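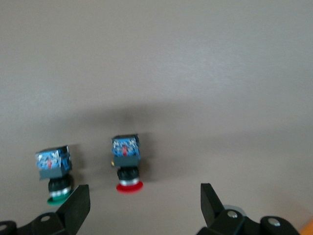

Dienstag, vormittags

Heute weiter mit den Zeitungsstreifen aus der Sammlung Navarro, Kasten 4. Es sind 126 Blätter, meistens Comics von der Sportseite, Serie «Fatanano». Der Zeichner signiert nur mit «Stelach». Ob das ein Nachname ist, konnte ich noch nicht klären.

Gescannt mit 3000 Pixel an der langen Kante. Bei 200 Prozent Ansicht am Bildschirm sieht man das Raster gut, aber die Bleistiftnotiz am Rand bleibt schwach. Lilibeth Ignacio liest darin «Lellwood», ich lese eher «Bellwood». Bitte noch einmal mit Streiflicht prüfen.

Die Boxerfolge vom Juli ist fast vollständig, es fehlt der Streifen mit der letzten Runde. Vielleicht wurde er nie gedruckt, oder er klebt hinter einem anderen Blatt. Ich habe nichts abgelöst, das soll Lilibeth Panganiban entscheiden.

Offen:

- Dateinamen: P. und I. als Kürzel benutzen, nicht «Lilibeth»
- Rückseiten auch scannen (Anzeigen helfen bei der Datierung)
- neues Seidenpapier bestellen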